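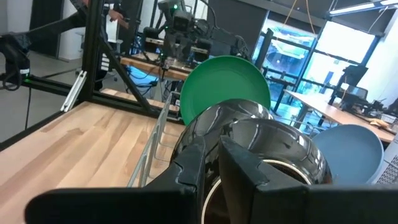 Figure 2. Glossy black bowl, held at a tilt, with a green plate and a light blue plate upright in a silver wire rack.

5. Placement of bowls and plates on the draining rack

The previous section dealt with the order in which items leave the sink. We now turn to where they are put. The distinction matters for small kitchens, where the rack takes up worktop that is wanted for something else, and where the order of washing is often decided by the space left between the wires.

Plates give little trouble. A flat plate fits a vertical slot, stands with both faces open to the air and takes up the width of one or two wires. In Figure 2 the green plate and the light blue plate are both placed in this way. The light wooden worktop under the rack is of the butcher-block type, a surface that several of the households in the Sistport group also had, and one on which standing water is a greater concern than on stone or steel.

Bowls are less regular. A deep bowl will not enter a slot, and it has to be leant on its neighbours, laid over the wires with its opening downward, or left on the worktop beside the rack. We refer to these as the leaning, inverted and outlying positions. The diary sheets collected at Sistport and Marinho hold 800 entries from 41 households, each entry recording one load of washing-up and the final position of every bowl in it. Entries in which a bowl was dried by hand straight from the sink were kept in the set but are not discussed in this section.

The leaning position was the most common at both sites. It needs at least one upright plate to rest against, and it was therefore seldom recorded when bowls were washed first. Its weakness is the foot ring. When a bowl leans with the opening turned forward and down, the inside drains well, but the hollow of the foot faces backward and upward and may hold a small quantity of water. Households that mentioned this usually dealt with it by tipping the bowl once before putting it away.

The inverted position drains the inside more evenly. Its cost is area: a bowl laid over the slots closes all of them along its full width, and any plate washed later must go elsewhere. Diaries from Marinho, where racks were shorter, show bowls being moved from the inverted to the leaning position part way through a load – a second handling that the households themselves rarely counted as work. We have treated it as a separate step.

The outlying position was recorded chiefly for large bowls. Here the relevant measure is the shape of the outer wall. A steep-sided bowl set down beside the rack occupies little more worktop than its own foot, whereas a broad, rounded one overhangs a wide strip that cannot easily be used for anything tall. Colour and finish were noted on the sheets but were not coded. Matt bowls, such as the large green one shown next, and glossy ones were assigned to the same classes throughout, and only size and wall shape were used to tell classes apart.
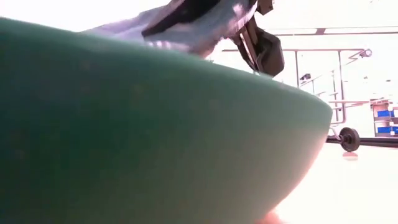 One respondent to the Marinho questionnaire objected that the classes leave out the bowl that never reaches the rack at all, the big one that stays on the worktop all day as a fruit bowl and is rinsed only when it is needed for salad. In that household, the reply continued, the rack was bought to suit the plates, and any bowl too wide for it was simply regarded as not being part of the washing-up.

The objection is a fair one. Our sheets asked for items washed, and a bowl in standing use would appear only on the occasions when it was cleaned. Its effect on the available worktop is nevertheless continuous. For the second round of diaries, begun in October, we added a line for items kept out permanently within arm's reach of the sink. Results from that round are not included in this paper.

Two points follow for the layout trials described later. First, bowls and plates should not be given fixed places independently of each other, as the leaning position exists only where plates are already standing. Secondly, the large bowl should be entered as an obstacle on the worktop before the load begins, and as an item only if it is washed. The Costo layout was drawn up on this basis. The Zosora layout was not, and the comparison between the two should be read with that difference in mind.

Print this page
E-mail this page
Page last updated 2/16/20

Related items
Order of washing in small shared kitchens
Wire spacing and plate diameter: a note on measurement
Standing water on wooden worktops
The Costo and Zosora layouts: plans and dimensions
Diary sheet and instructions for households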